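Our project: the fruit bowl table
By Ezekiel Ruiz-Ortega and Ok-hee Oh

For our spring project we had to pick one ordinary thing and find out what makes people stop and look at it. Ok-hee said plants, I said food, and we ended up with a bowl of toy fruit and veg (much cheaper, and it doesn't go off!). The whole budget was 11 pounds, so most of what we used was borrowed.

The first question was where the bowl should go. Flat on the table it looked a bit lost, so we put it up on a grey metal stand with lots of little holes in it. I liked it straight away — the blue really shows up against the pale wood. 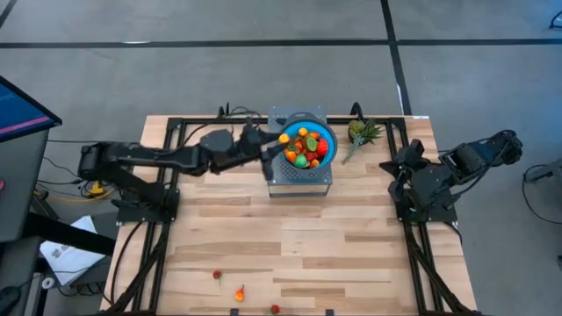
Fig. 1. The blue bowl on its stand at the far side of the table.

Then we tried the messier version, which was Ok-hee's idea and I moaned about it at first. You leave some of the fruit lying about on the wood, strawberries and a halved apple and so on, with the bowl still up behind. She says a full bowl looks finished and loose fruit looks like somebody is about to come back for it. I think she's right about that.

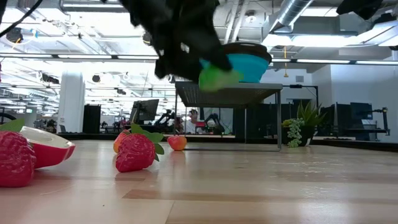 The plant was a late addition and we argued over it for ages. It's artificial, with spiky leaves and pale green beads trailing over a dark pot, and I thought it pulled your eye away from the fruit. We kept it in the end, off to the side.

We asked 4 classmates which layout they preferred and three went for the messy one. The fourth wanted more strawberries. If we did it again in April I'd try a darker cloth under the fruit, and Ok-hee wants to swap the bowl for a plain white one.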